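Finally finished reading the Brevik walking diary and I need to talk about it, sorry in advance for the long thread

It was kept by Felicja Chmielewska, who set out one July to walk every footpath in her parish. All of them! 38 paths, most of them badly overgrown, and she wrote up each one the same evening

She's brilliant on stiles. There's a whole page on one behind the chapel that she calls "a thing built by a man with very long legs"

My favourite bit is path 30, where she gets lost in a field of beans and has to be led out by a spaniel. She goes back the next day to thank it – with ham 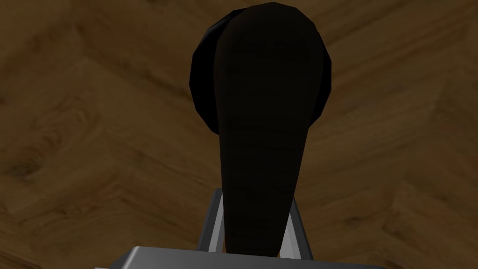
And then the weather notes. She had five different words for drizzle and used them all properly. I've started doing it myself and my family are already tired of me

Si-woo Koo typed the whole thing up from the notebooks and left her spellings alone, which I love. "Bramball" for bramble, every single time

The maps at the back are hand drawn and a bit wonky, but I followed one this morning and got all the way round with dry feet

Going to try path 12 next weekend if the ford's low enough. Anyone fancy it? I'll bring the flask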